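Manwood Small Parts Tidy-Up
README for release 3

What this is

A collection of short recordings of small objects being picked up and moved on a plain tabletop. It began as a record of what ends up at the bottom of a household drawer, and the name stuck even after we started adding items from other places. There are 2,572 recordings in this release. Of those, 1,101 are new and the rest carry over from release 2 with corrected notes.

Where it was recorded

Two rooms, Fletstead and Olemholm. The names are used as folder names and also appear in the notes. Fletstead has a window on one side and the light shifts through the day, so morning and late afternoon recordings look different from each other. Olemholm is lit from overhead only. If you need even lighting, start with Olemholm.

The surface

Plain coverings in muted colors, laid flat on the table. We chose them without a pattern so that the edges of small items stay easy to find. Color is never perfectly even across a covering – expect soft streaks and one side darker than the other. Some views include a strip of whatever lies past the covering. We did not crop these out.

The objects

Items are sorted into 14 groups by what they are used for at home: fasteners, clips, game pieces, bottle caps, keys and so on. The full list is in groups.txt. A few things could have gone in more than one group. A clothespin, for instance, is under clips and not under laundry. Objects that we could not name are under "other" with a color and a rough shape.

Most items fit in the palm of a hand. Nothing sharp, liquid or breakable is included.

Notes files

Each recording has a text file of the same name with these fields:

room – Fletstead or Olemholm
group – one of the groups in groups.txt
item – a short plain name, lower case
color – main color only
start – where the item lay at the beginning
end – where it was put down, or "none"

An item that is partly covered still gets its color from the part that shows. Please don't read "none" as a failure. It is also used when a recording was stopped early.

Known problems

Color names are uneven. Release 1 used "dark gray" and "slate" for the same covering, and only some of those notes have been fixed.

The keys group is small and nearly all from Olemholm.

Several items in the clips group have the wrong start position. They are listed in fixes.txt and will be corrected in the next release.

Layout

The Tuhumury folder holds the recordings, one subfolder per room. Notes sit next to the recordings. Sample views are in a separate folder and are not counted in the total.

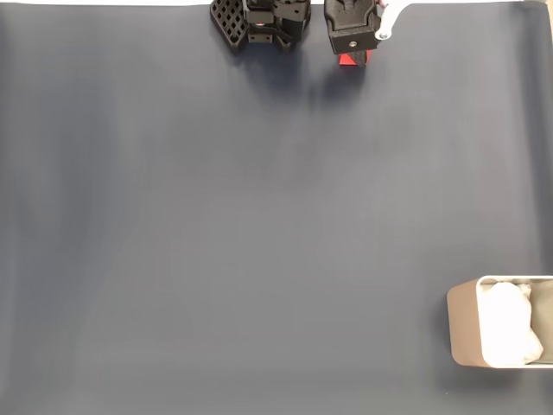 Sample view: small red item on a slate-gray surface.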